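Posine Teardown Cell: Setup and Care Notes

Welcome, and thank you for opening this before touching the cell (we know how tempting it is to go straight to the power switch). This README covers the Posine cell, the bench where our arm practices taking parts out of old desktop computers and putting them back in. It also says a little about the recordings stored next to this file, so that if you only came for the data you'll know how it was made and what shape the cell was in.

What's in the folder

There are 262 sessions, and 227 of them have complete wrist camera video along with the arm's joint readings. The other sessions lost part of the video to a bad cable and are kept in a subfolder called partial. Please don't delete them! The joint readings are fine and people do use them. The whole set comes to 1611 short clips once it's been split up by the Clestia script, which lives in the tools folder and wants plenty of disk space while it runs.

The cell

The arm sits on a steel plate bolted to the bench. The gripper is a Fistero model with black fingers, and the small camera is clamped at the wrist, looking down past the fingertips. Everything is run by Kotian, our control program, from the computer under the bench. There are 2 emergency stop buttons, one at each end, and both need to be pulled out again before Kotian will let the arm move. If the program says "not ready" on a Monday morning and you can't see why, look at the far button first. Somebody has usually leaned on it.

Setting up a session

1. Wipe down the bench and check the mat for stray screws. They love to hide under the edge, and one of them will tip a computer case just enough to spoil your positions.

2. Unplug the computer you're going to work on, take off its side panel, and lay it down with the opening facing up. Push it snugly into the corner stop. Put on the wrist strap before you reach inside.

3. Start Kotian, home the arm, and open and close the gripper a few times at the slow setting. It should sound smooth and even. If you hear clicking, stop there and skip down to the care section.

4. Bring the arm over the case by hand guiding and lower it until the fingers are just inside. Go gently around the cables. On the Dell tower, a thick black bundle runs diagonally across the middle of the case, and a blue SATA cable makes a loose loop near the center, so give yourself time to find a clear way down. The CPU socket is empty with its metal frame flipped open, and there's no memory in the four slots, so keep the fingertips well away from those gold contact pins.

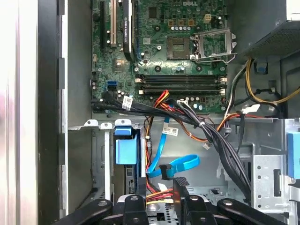
5. Save this spot as the start position. Kotian will ask for a name, and we use the case name followed by the word start, all in small letters.

6. Raise the arm straight up, then send it back to the saved spot at the slow setting with your hand on a stop button. If it comes down where you left it, you're ready to record. If it's off, check that the case is still in the corner stop and save the position again.

Looking after the gripper

The fingers are held on with bolts, and these do work themselves loose over a long week. Check them before the first session of the day using the short hex key on the hook (please put it back on the hook). Snug is plenty. Wipe the fingertips with a dry cloth, and look at the camera lens while you're there, because old computers are full of dust and a smudge can go unnoticed for hours.

Clicking almost always means grit in the finger joints. Power the arm down, brush the joints out with the soft brush, and try again at the slow setting. If it still clicks, hang the red tag on the arm and write down what you heard in the cell log.

Changing fingers means the tool length has to be measured again. Run the touch-off routine in Kotian, then redo every saved start position. It's a dull hour, so bring coffee, and keep it off the bench.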